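Call for participants: come squeeze things for us at Vadholm

Hi! I'm Rungnapa Khunthong, and I run the gripper comparison at Vadholm together with Jinfeng Yu, who does the mechanical side. We need people with ordinary hands and a free afternoon. You do not have to know anything about robots (if you do, great, come anyway).

We have 4 versions of a hand-held gripper. Same handle, same camera, different finger pads. You hold the thing, squeeze the trigger, and pick up household items off a table and drop them where the task sheet says. Then you swap to the next version and do it all over again. In August we ran a first round with people from our own hallway and ended up with 457 usable recordings, but we all know the tool far too well by now and I don't trust our scores one bit. Jinfeng closes it in his sleep.

What a session looks like: you come in, Heike Fuchs shows you the trigger and lets you play for a while, and then you do 7 short tasks with each version. After each one you fill in a half-page form – how tired is your wrist, did you feel the pads slip, would you use this one again. Please be blunt on the form! The polite answers from August were no use to me at all. There are breaks, and there's coffee, and you can stop whenever you want and still get paid.

Pay is 39 dollars per session, handed over before you leave. Parking behind the Jaltwood building is free, just tell the front desk you're with the gripper people.

Who we're looking for: anyone 18 or over who can stand at a table and use one hand comfortably. Left-handers, please please write to me, we had far too few. Small hands and very big hands too. If you've had wrist surgery lately, sit this one out. 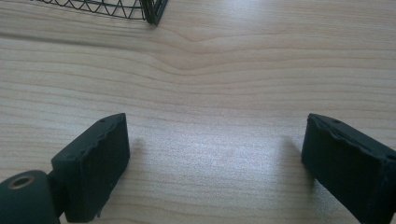 Jaws open over the table, from the gripper's own camera.

The camera records the tabletop and whatever the gripper is doing, plus your hands if they get in the way. No sound. Recordings are stored under a number and your name stays on the consent form with Heike.

To sign up, write to me through the Vadholm contact page with "pads" in the subject line, and say which hand you use and which afternoons work. Sign-up closes October 23, 2018. Bring short sleeves or something you can roll up – long cuffs catch on the trigger.

Rungnapa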